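Can I play in the league game with a bandage over my wrist tattoo?

galindo_wing
I play basketball in the Wellmont evening league, second season for me. On my left wrist I have a tattoo with the logo of a drinks company, and the captain of Eston told me the referee can send me off for it. Must I cover it also for the warm-up? We play on Saturday and I would like to know before.

Posted by hoopmum2
Cover it, don't argue. Plain sweatband, same colour as the jersey.

Posted by Fundley Bench
I was refereeing two years in this league. The rule speaks only about advertising on clothing, so a tattoo is left to the referee of the day. I never sent off a player for this, but I did ask one to put tape on it. A soft bandage is permitted if it has no metal clip. 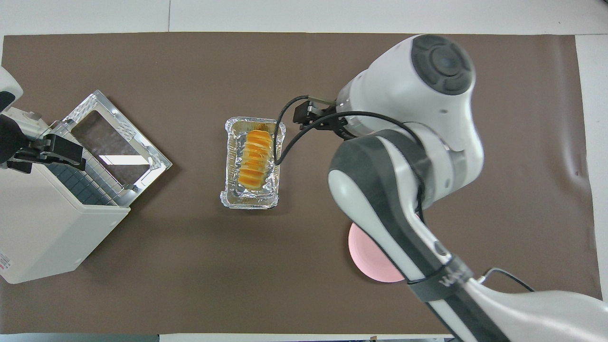 For the warm-up it is not important. Please show the bandage to the referee before the tip-off, and bring a second one in your bag.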